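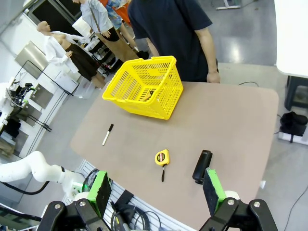

Clarano will put off buying a second pair of robot arms until February and spend the money first on grippers, spare pads and a better stock of everyday items for its training floor, the company said in a note to staff dated 06/08/2025.

The decision follows a review of how the arms are being used. Yuzhen Yan, who runs the equipment budget, said the bench time lost over the past year had little to do with the number of arms on the floor. Most of it went to waiting for small parts.

"We had an arm standing still for 24 days over a set of finger pads," Yan said. "Nobody had put pads in the budget. They were treated like paper towels, something you pick up when you run out."

Under the new plan, each working arm will have a full spare gripper on the shelf, along with pads, holders, screws and cables. The parts will be ordered on a fixed schedule instead of by request. Worn pads will be replaced after 500 hours of running time, whether or not an operator has reported a problem.

The training floor is where operators put the arms through ordinary handling jobs at a table, using things a shopper might bring home: a yellow plastic basket, a marker pen, a tape measure. Clothed mannequins stand elsewhere on the same floor. Clarano wants its arms to work in small shops and stockrooms, where the goods change from week to week and few of them come in neat boxes.

Those goods have now been given their own line in the budget for the first time. Huiling Qin, who plans the table work, asked for 63 new items and got approval for all of them. The list includes more baskets in different sizes, flashlights, hand tools, folded shirts, shoes and soft bags. Qin said the cost of the whole list came to less than a single replacement gripper.

"A tape measure with a strap on it is a harder thing to pick up than people expect," Qin said. "You want several kinds, and you want to be able to replace one the same day it breaks."

Small cameras mounted close to the grippers are also covered. The company has been buying them one at a time from different sellers, and the mounts do not always match. Baoshan Shen, a technician, has been asked to settle on one model and one mount by the end of the summer. Shen said he was testing two candidates and had not made up his mind. One gives a wider view of the table. The other is easier to swap when a cable fails.

Cable failures were the second largest cause of downtime in the review, after gripper parts. The plan sets aside money for cable guides and for new covers along the floor, and operators will be asked to log each failure with the arm and the joint where it happened.

Not everyone wanted to hold off on the arms. Vasco Macedo, who schedules the operators, argued for buying now. Bookings for table time are full on most days, he said, and a second pair would let his team run an early shift and a late shift without stopping to reset the equipment between jobs.

"I understand the numbers," Macedo said. "I also have people waiting for a table."

Macedo's group will get one change right away. A bench now used for repairs will be cleared and wired so that an arm can be moved there during busy periods. The work is expected to take two weeks, and repairs will shift to a room down the hall.

Clarano had received offers from two suppliers, Florulix and Enero. Florulix quoted the lower price for the arms but charges separately for service visits and for training. Enero's quote was higher and included service. Yan said the company would ask both firms for new quotes in the winter, and that it would ask each of them to state the price and delivery time of every wearing part, down to the pads and screws.

"The price of the arm is the easy part," Yan said. "I want to know what it costs to keep it running for a year, and how long I wait when something small goes wrong."

The company is also weighing a lease. Yiran Xu, in the finance office, said a lease would spread the cost and could let Clarano return the arms if the work changes. The drawback is that most of the leases she has read do not allow the customer to change the gripper or add a camera, both of which Clarano does often. She plans to raise the point with the suppliers before the new quotes come in.

Xu said the delay would not affect jobs. Two operator positions already advertised will be filled as planned, and current staff will be trained to change pads and check screws on their own — work that until now has gone to Shen.

A parts cabinet has been ordered and will stand by the entrance to the training floor. Operators will sign out what they take. Yan will report on spending and lost bench time at the end of each quarter, and the decision on the second pair of arms will be made in February, after the new quotes have been compared.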